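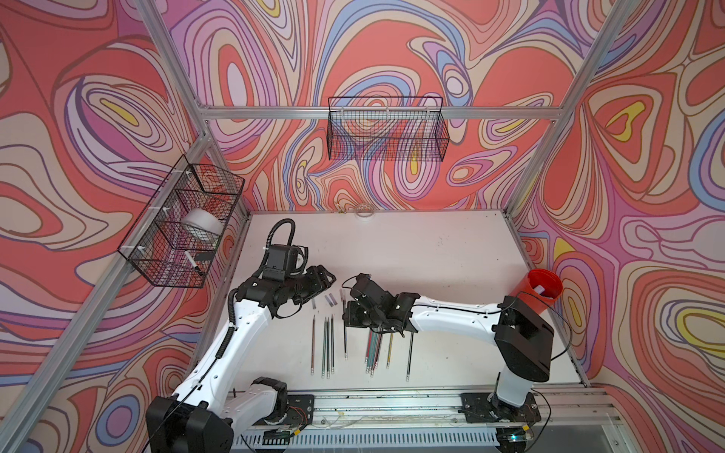 How long does a Winonon wool blanket need to rest before it goes on the bed?
Overnight is plenty. Take it out of its calico bag, drape it over a banister or the back of a couch, and let the folds drop out in their own time. The creases from storage will soften by morning, and the faint lanolin smell that comes with a freshly finished blanket fades over the first week or so.

Winonon Wool Blanket by Zirneck

We've been selling blankets out of our shop for a good long while now, and the Winonon is the one we keep coming back to, both for the customers who wander in on a cold afternoon and for our own beds at home. It's a proper old-fashioned blanket, the sort your nan might have kept in the linen cupboard and brought out when the frost set in, only in colours you'd be happy to leave on show all year.

The yarn is spun for us by Doucet, a small mill that has looked after our wool from the start. The cloth is 80 per cent lambswool, with the rest a slightly coarser fleece that gives the blanket its body and stops it going limp after a few winters. We did try an all-lambswool version once (lovely in the hand, we won't pretend otherwise) but it pilled terribly at the foot of the bed where people's heels rub, and we went back to the blend with some relief.

Colours

The Winonon comes in 6 colours: Oatmeal, Wattle, Gum Leaf, Slate, Plum and a soft brick red we call Sinda, after the creek that runs behind the dye shed. Sinda is the favourite by a long way, and it does sell out. Every dye lot comes up a touch different, so if you're after a matching pair for twin beds, please order them together and pop a note in the comments box at checkout. We'll go through the shelf and pick two that sit nicely side by side.

Gum Leaf looks greyer on a screen than it does in person. If you're trying to match it to curtains or a rug, ask us for a swatch first.

Sizes

Single, Double, Queen and King. We cut them generously, with enough overhang to tuck in properly on both sides, even with one of those tall modern mattresses. If you like your blanket to sit on top of the doona and show off its edges, you may find the size below your bed size suits you better - plenty of our customers do it that way. There's also a cot size, made up in small batches, usually in Oatmeal and Wattle only.

Edges

Choose between a whipped edge in matching yarn or a satin binding. The whipped edge is tougher and our pick for kids' rooms, caravans and anywhere a dog is likely to be involved. The satin is gorgeous against your chin, though it will show wear sooner, and we're happy to rebind an older blanket for a modest fee.

Washing and care

Wool looks after itself better than people think. Most of the time a good airing on the line, in the shade, is all it wants. When it does need a wash, use the wool cycle at 30 degrees with a gentle wool detergent, and no fabric softener please. Roll it in a clean towel to press out the water, then dry it flat or over two lines so the weight is shared. Never tumble dry. For summer storage, make sure it's completely dry, fold it loosely and put it back in its calico bag with a bit of cedar or lavender.

Small pulls can be eased through to the back with a blunt darning needle. Don't snip them!

Guarantee and delivery

Every Winonon carries a 5 year guarantee against faults in the weaving and edging. Moth damage isn't covered, I'm afraid, but do send us a photo, as a darn can often be made to disappear almost completely.

In-stock blankets are posted within two working days. Out-of-stock colours can be put on backorder, and the next Sinda dye lot will be listed as soon as it has been finished and pressed. Cot blankets are woven each February, so if you've a baby due in autumn, get in touch early and we'll put one aside for you.

Page updated 18 Apr 2019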